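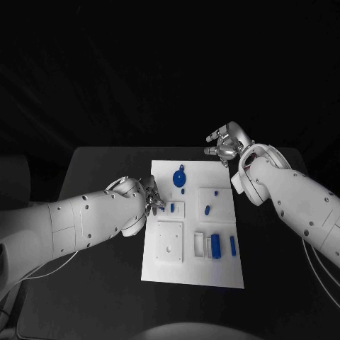 Tallari is hiring a staff writer to cover celebrity news and television, with a start date at the end of March. The job is mostly daily reporting: casting announcements, award shows, album releases, reality TV reunions, and the interviews that come out of all of them. You will also write and sometimes present short videos for the site. The look of these is plain, a black backdrop and a dark gray table with the light kept on the tabletop, and the writing has to be just as plain. If you have never been on camera, we will train you.

The position is full time and remote within the United States. You will report to Manuela Mazza, our entertainment editor, and work most shifts alongside Arturo Piras on the TV desk. Shifts run from 7 a.m. to 3 p.m. Eastern or from 2 p.m. to 10 p.m. Eastern, and writers switch every two weeks. Award show nights are worked by the whole desk and are paid as overtime.

What you will do:

Write four to five short news posts per shift, usually 200 to 350 words each
Write one longer piece a week, such as a recap, a career timeline, or an explainer on a show that is ending or changing hands
Watch screeners ahead of embargo and file recaps on time
Contact publicists and representatives for comment before a story runs
Check names, ages, dates, and credits against a primary source
Update older stories when the facts change, and mark the update at the top

What we are looking for:

At least two years of paid writing for a news or entertainment outlet
Clean copy on a short deadline
A working knowledge of current reality TV, streaming shows, and pop music
Good judgment about private matters. We don't publish stories about the health or schooling of anyone's children, and we don't run blind items. 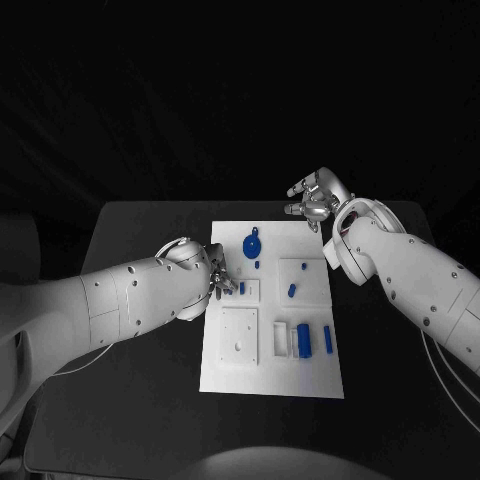 Experience with the Dridar publishing system is helpful. Most new writers pick it up in a day or two. Photo research is handled by Assunta Bellini, so you won't be asked to license pictures yourself, but you will be expected to write accurate captions.

Pay starts at $31 an hour. Benefits include health and dental coverage after 30 days, 15 paid days off in the first year, and up to $4,000 a year toward travel for festivals and press events. We supply a laptop and cover your streaming subscriptions.

To apply, send a resume, three published clips, and a short note telling us which show or artist you think we should be covering more. At least one clip should be a news story. Please don't send attachments larger than 10 MB. Finalists will be asked to do a paid two-hour writing test, followed by a video call with Manuela Mazza and Wiesława Borkowska, our managing editor.

Applications close March 9, 2026. Use the form on our careers page and enter job number 274. Questions about the form can go to Gøran Bakke in the hiring office.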